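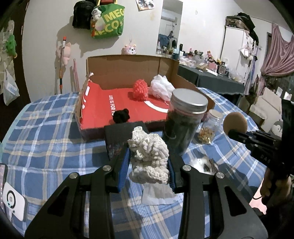

Home Shop Table Linens Kitchen Care Guides Contact

Hanent Plaid Tablecloth

The Hanent is a woven tablecloth for everyday use. It comes in a blue, white and yellow plaid and in a plain gray. The cloth is 100% cotton, washed once at the mill, so it shrinks very little at home. All four sides have a double-turned hem with mitered corners.

Sizes: square, for tables that seat four; long, for tables that seat six to eight; round, gray only. Measure your table and add the overhang you want on both sides before ordering.

Care: Machine wash warm with like colors. Tumble dry low or hang. Iron while slightly damp if you want it flat. Do not use chlorine bleach on the plaid, as the yellow will fade first. Candle wax should be scraped off cold before washing.

The pattern was drawn by Merja Kuusisto and has been in our range since the Omotby shop opened. The first run was 400 cloths. We now weave 1,000 at a time, and color can vary a little between runs. If you need two that match, order them together.

Matching napkins are sold in sets of 2. The Hisetti runner fits the long size and is listed separately.

The next run of the round size is due in April. For trade orders and cut lengths, write to Hae-won Seok at the Omotby shop. Unwashed cloths can be returned with the paper band still on.

Last updated: April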